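Progress report — supplies store and booth refit, November
To: Darragh Tully
From: Eamon Ó Dubhghaill

Short one this month, sorry, writing this between deliveries. Numbers first and then the rest.

Spent to date: $854, all out of the small works line. Nothing owing except the last Satard invoice, which has the wrong PO on it. Sent it back Friday. 44 rolls of masking tape in stock after the recount, 15 of those set aside for the Neda job. The old sheet was wrong, please bin it.

Wallpaper is up in the booth. Went with the leaf pattern in the end, the plain one from Baria was out of stock and they couldn't give me a date. Left wall went up twice. First go had a bubble you could see from the door so it came off again. Back wall and right wall fine first time. Cost us one extra roll of paper, already in the total.
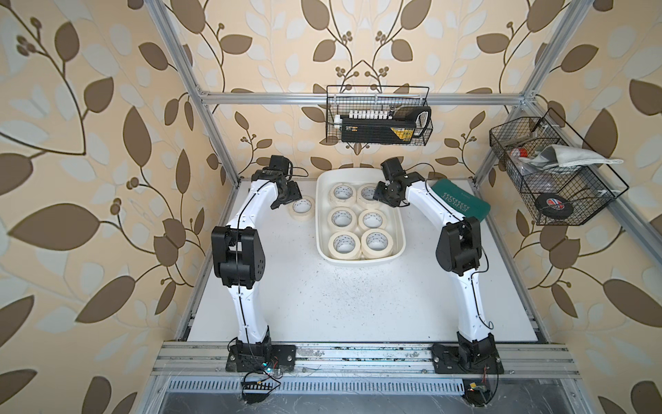 Tape is the main thing you asked about. The old way was everything in one drawer, open rolls mixed with new ones, and half of them picking up fluff on the sides. New way is one tray per job and a roll either lives in the tray or it goes back to the store. We are not all the way there. There's a roll of masking tape sitting on the table outside the tray, and the table top wants a proper wipe, dark specks all over the middle of it and grime on the front rail too. Have put wiping down on the end of day list, before the trays get filled. Specks stick to the edge of a roll and then you get them in your paint line.

Hanging baskets are on the bar across the back wall. Wire ones. Still deciding what goes in them — I'd like brushes and blades kept well apart, Ó Gríofa want their own brushes kept seperate from everybody elses. Will label them once that's settled.

Trays: one type for all jobs now. White plastic, shallow, rounded corners. Deep tubs were tried and went back, people stacked the rolls and only ever used the top ones. 6 more trays on order for the store shelf, same supplier, no price change.

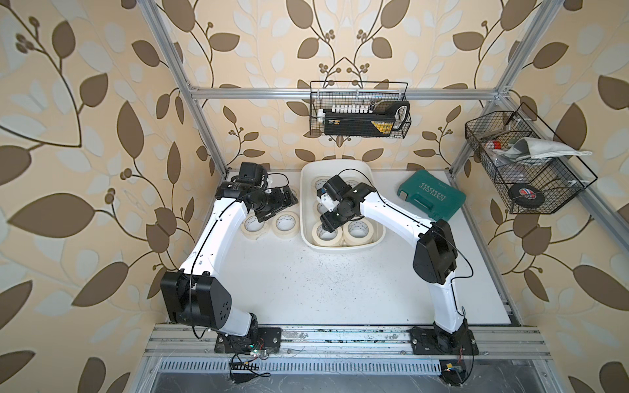 Labels for the trays are the next job. Job name on the short end, date opened underneath, marker only, no stickers as they leave glue behind. Ó Gríofa have asked for their own color and I said yes, it costs nothing.

Still open:
Satard invoice, corrected copy
Basket labels
Spare length of the leaf paper, need to know if we keep it or return it
Shelf for the full trays, measured but not ordered yet

Need from you — a yes or no on the shelf, and whether the Neda rolls get charged to the job or to general stock. I have them under general for now.

Eamon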